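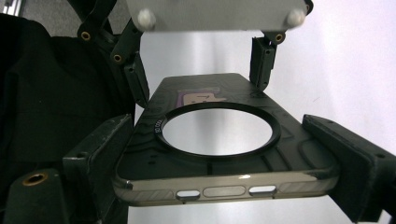
Speaker notes: Fix the window, keep the window
Evening talk for homeowners, Totberg library, lower room. Doaa Kettani, Kettani Window and Door Repair.

1. Hello and who I am (keep it short!)

Good evening, thanks for coming out. I'm Doaa, I repair windows and doors, and I love it more than is probably reasonable. Marwa Chraibi is at the side table with the sample sashes and a box of old hardware. Please go and play with it all at the break. Nothing on that table can be hurt any more than it already has been.

Ask the room: who has a window at home that won't open? Who has one that won't close? Who has painted one shut and is pretending they didn't? (Wait for the laugh, then put my own hand up.)

What I want people to take home tonight: most windows that stick, rattle, or leak air have one small thing wrong with them, and you can usually find it in an evening with a flashlight and a screwdriver.

2. How a double-hung window works

Hold up the small cutaway sash. Go slowly, because once people get this part the rest is easy.

Two sashes, upper and lower. Each one slides in its own channel. In an old house there's a cord on each side that goes up over a pulley and down to an iron weight hidden in the wall. The weights balance the sash, so you can lift it with two fingers and it stays put. It's such a lovely bit of thinking - no power, no plastic, and it can run for a lifetime on a few feet of cotton cord.

Newer windows use a spring or a coil balance in place of the weight. Same job. When a newer sash drops like a guillotine, the balance has broken or come unhooked. Say the safety bit here: never put your hand on the sill under a sash that won't hold itself up. Prop it with a piece of wood first.

3. The sticking window

Work through it in this order.

Paint. Look at the line where the sash meets the stop. If you can't see a gap, it's painted in. Run a thin putty knife along the line, all the way around, inside and then outside. Go gently, several passes. Don't pry from the bottom rail with a big bar! I see so many split rails and every one of them makes me sad.

If the house was built before 1978, treat the paint as lead paint until a test says otherwise. No dry sanding, no heat gun, keep kids out of the room, wipe up with damp cloths. Repeat this. People nod and then go home and sand.

Dirt. Vacuum the channel, then wipe it. Then rub a plain white candle up and down the wood. For vinyl tracks use a dry silicone spray, and leave the cooking oil in the kitchen.

Swelling. If it only sticks in damp weather, wait for a dry spell before you plane anything off. A window planed to fit in a wet April will rattle by fall.

4. The Brondora house story

(Tell this one standing in front of the table.)

The owner of a place on Brondora Street had a quote to replace every window on the ground floor. She called us for a second look. We found good, dense old wood, nine broken cords, and putty that had let go on the weather side. The frames were fine. We recorded, reputtied, and put in new weatherstrip, and she kept her wavy old glass. I still drive past it to have a look. Marwa says I slow down every time.

Be fair here. Some windows really are finished. If the sill is soft enough to push a screwdriver in up to the handle, or the joints move when you lean on them, get a price for replacement too and compare.

5. Doors, the quick version

The door that rubs at the top corner: tighten the top hinge before doing anything else. If the screw just spins, take it out and put in a three-inch screw that reaches the stud behind the jamb. Half the planing jobs I'm asked about go away right there. Do it live on the demo door if we have time - it's a great moment, the gap opens up as you turn the screwdriver.

The door that won't latch: color the latch with lipstick or a crayon, close the door, open it, and look where the mark lands on the strike plate. If it's a hair low, file the plate. If it's way off, move the plate.

Draft under the front door: look at the sweep. If daylight shows at one end only, the threshold probably has adjusting screws under little caps. Raise that end.

6. What it costs

People always ask, so have the sheet ready. Our prices, this season:
Replace cords on one sash, $50
Full rework of one wooden double-hung, $389
Front door rebuild with new sill and weatherstrip, $1,118

Mention the Gostent workshop, where you bring your own sash and go home with it mended. Sign-up sheet is with Marwa.

7. Questions

Likely ones: foggy double glass (the seal has failed, the glass unit can often be swapped without touching the frame), storm windows (yes, I'm a fan!), whether to caulk the weep holes (no, please, those let the water out).

Finish by 8:30, the room has to be locked. Get help carrying the demo door back to the van.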